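# The desk, mostly cleared

The study is the smallest room in our place in Devham, and the desk takes up most of it (I measured the wall at 186 cm and then bought the desk without measuring the door, which made for a lively afternoon!). It's pale wood with a fine grain, and I went back and forth for ages between this and a darker one from Oksanen before deciding the room needed all the light it could get.

The white stand came later. I like that it's just thin rod and a ring, so it hardly takes up any room to look at.
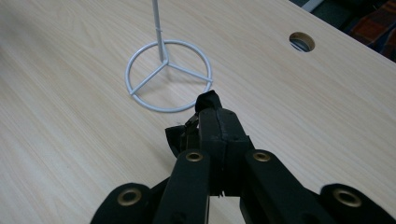
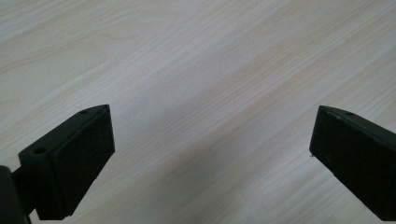

Pale wood, and a grain that runs on the diagonal.

I paid over 600 for the desk, delivery included, and I still wince a bit when I think of it. The one it replaced was a Purnetti flat-pack that wobbled every time I typed, and I'd had it through 2 house moves, so it didn't owe me anything. It's gone to my sister's garage and now holds up paint tins.

Looking after this one is easy enough: a soft damp cloth, then a dry one, and coasters for tea. I did try the Staris polish the shop pushed on me and it left smears that took a whole evening to get off, so the rest of the bottle is under the sink.

Next job is the shelf. I want it low enough to reach from the chair but high enough that I don't crack my head when I stand up, and I've changed my mind about the brackets again. More photos when it's on the wall, and the lamp too if it ever turns up.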